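Unit 9: Reading a Set-top Box Listing

Bring the Prundard and Flulberg listings from last time. We compare them line by line.

1. "4K support"
It says what the chip can decode. It says nothing about what your provider sends. If the channel goes out in 720p, the box stretches it, and a cheap box stretches it badly. The Flulberg page puts "4K" in the title and never names a codec. Treat that as a gap until you find the codec table.

2. Memory
Sellers love this number. The Prundard has 2 GB, and so do boxes that take nine seconds to change channel. Ask how much is left once the firmware has loaded. I have yet to see a listing that says.

3. "3000 channels"
A box has no channels. A subscription has channels, and many of those on the list will be duplicates, dead links or shopping loops. A seller who mixes the two is either careless or hoping you are.

4. Updates
Look for a date on the last firmware. "Regular updates" without one is worth nothing. Grunden's support page lists two releases, both from the same December, which I would call abandoned. You may argue otherwise in your write-up, with evidence.

5. "Genuine"
Genuine what? The shell, the board and the software can come from three different places. A serial number you can check with the maker beats any sticker.

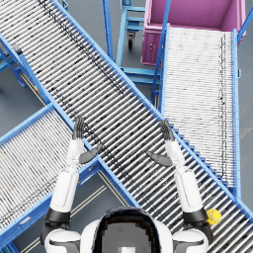
Jaramillo objected after last year's session that most buyers only want the thing to switch on and play, and that a codec table won't help them. Fair, up to a point. Those same buyers write the one-star reviews when the sound drops out.

For next time: pick one listing, strike out every claim you can't check, and hand in what remains. Two pages at most.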